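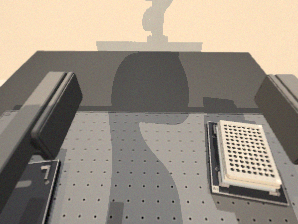 Nabila Filali wants it written first on the sheet that people at the bench now walk more and pipette less, and that no line of the old form asks about this. I agree with her, so I added section 3.

**Plate handling cell, Clarnlow – monthly check, April**

**1. Deck and trays**

- [x] White well plate sits on its black tray. OK.
- [x] Perforated board free of tools and tips. OK.
- [ ] Tray labels readable from the operator side. *Not passed. The print is too small, please order larger ones from Wolover.*

**2. Gripper**

- [x] Finger pads fixed, no movement by hand with power off.
- [x] Stop button tested from both seats.
- [ ] Speed limit sign on the door. *It still shows 700 mm/s from the old setup. Remove it until Gurnex confirms the value.*

**3. People**

- [x] Night shift trained on restart, 6 persons.
- [ ] Break rule followed. *Partly. The cell does not stop, and so people feel they should not stop also. Shift lead must send them.*
- [ ] Manual pipetting practice, 8 plates each per month. *Not done. Two colleagues told me they are losing the hand for it – I take this seriously.*
- [x] Alarm sound heard in the wash room.

Plate counter at check: 2670.

Open points go to Nabila before the next check.

Checked by: Ngaio Kerslake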